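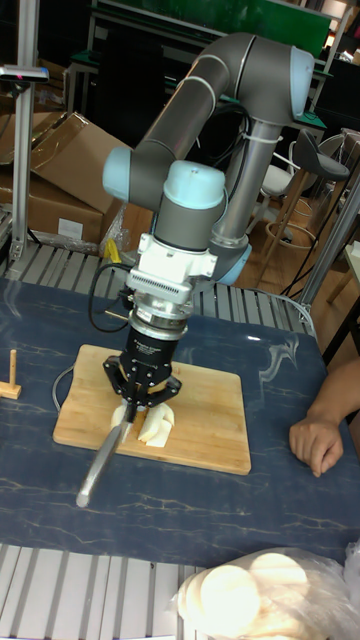

3. Student Project: The Kwan Cutting Station

Course Projects > Applied Robotics > Trisow Technical College > Project Papers

Overview Methods Results References Contact

Last updated: February

3.1 Setting

The work in this section was done in the second term of the applied robotics course at Trisow Technical College, on the Prokville campus. Students in the course work in teams on one long task. The team whose work we report chose kitchen cutting, and named its station Kwan. The aim was to have a single arm take hold of an ordinary kitchen knife by the handle, bring the blade to a cutting board, and make repeated cuts in soft fruit. The team was told to use tools a household would already have, so no special blade holder was built.

The course lasts one term and most students enter it with some programming and very little work on hardware. We therefore care about two things: how well the station cut, and what the students had to learn to get it that far.

3.2 Station

Figure 4 shows the station with fruit on the board. The arm reaches over the table from behind, and the gripper hangs below the wrist with a white adapter block and a silver coupling between them. The fingers are placed around the knife handle so that the blade angles down and away from the gripper. The board is bamboo. The table has a dark navy cloth over it, which the team kept for every session so that pale fruit would stand out in the camera view used for planning.

Figure 4. The Kwan station. The gripper fingers are around the knife handle, and cut slices lie on the board beneath them.

The arm is controlled through Hetus, a small software package written by earlier classes. Hetus takes a list of tool positions and force limits and turns it into timed motion. It also keeps a log of every run. The team added a module to Hetus for cutting, with one set of values for the downward stroke and another for the short forward slide that follows it.

3.3 Method

Each trial began with the knife in a rest position that had been measured by hand. The arm closed on the handle, lifted, and moved to a start point over the board. A student placed the fruit, stepped back, and gave the start command from the keyboard. The arm then made a series of strokes, moving sideways by a fixed amount between them. When the series ended, the arm raised the knife and held still until a second command was given.

A person was at the station during all trials, with a stop button within reach. Hands were allowed on the table only when the arm was holding still. This rule was written by the team and approved by the teaching staff before the first trial with a real blade. Trials before that point used a flat wooden stick of the same length as the knife.

A stroke was counted as good if it passed fully through the fruit and the slice came away from the rest. A stroke that left the slice joined at the bottom was counted as partial. All other strokes were counted as failed. Two students scored each stroke on their own, and where they disagreed the lower score was kept.

3.4 Results

The team logged 1071 strokes with the real knife. Of these, 743 were good. The most common fault among the rest was a partial cut, where the edge met the board at a slight angle and left a thin strip of fruit uncut at one end. The angle error came from the grip. The handle is rounded, and it turned a little between the fingers when the blade met firm fruit. The error grew over a series, so late strokes did worse than early ones.

The team tried two changes. The first was a tighter grip. It reduced the turning but did not remove it, and the handle sometimes moved along the fingers when the arm closed on it. The second was to put the knife back in its rest position and take hold of it again partway through a series. This gave the better scores and was kept, although it made each series longer.

Slices also stuck to the side of the blade and were carried up with it. Some fell back across the uncut fruit and had to be moved by hand before the next series. The forward slide at the end of the stroke helped with this when the fruit was firm and made little difference when it was soft.

3.5 What the Students Reported

At the end of term each student wrote a short report. Most said that the grip had taken more time than they had planned for, and that they had expected the motion planning to be the hard part. Several wrote that they would have moved to the real knife sooner, as the stick had a flat handle and did not turn in the fingers. We agree, and the course notes now ask for a practice tool with the same handle shape as the final one.

The reports also mentioned the Hetus log. Students who read it after each session found the drift in blade angle early. Those who went by the look of the slices found it later, when the partial cuts had become frequent. The log format is described in Section 4, together with the scoring sheet.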